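The arm comes to Line 6

So it's official. Wultley is putting a robot arm on Line 6, my line, and I've had since January to get used to the idea. I've been there long enough to have opinions!

Our job is control boxes for the Elthorpe order, 500 a shift when things go well. You set the box in its spot, check the board through the clear cover, deal with the cable, pass it along. It's fiddly, and by hour five my wrists let me know about it (my left one especially).

Riet Hermans from engineering has been showing us the cell on the computer before anything gets bolted down. I liked that more than I expected. She let us argue with it, and we did -- mostly over who stands where and how far anybody has to reach.

The model has the arm on its black pedestal up on the table, gripper down at the back corner of the box, and a blue line marking out the work spot.
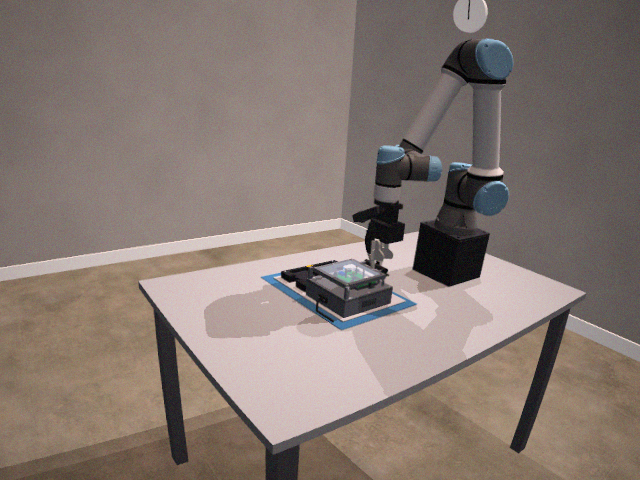

What happens to us

There are four of us on the line now and there will be two. The other two go to test and repair, same pay, with 35 hours of training. Ilídio Sampaio already put his name in. I haven't decided. I like the line, I like the radio and the talking, and I'm not sure how much talking there is with one other person and a machine.

The wrists vote yes, though. I'll write again once it's running and I've had a few shifts next to it.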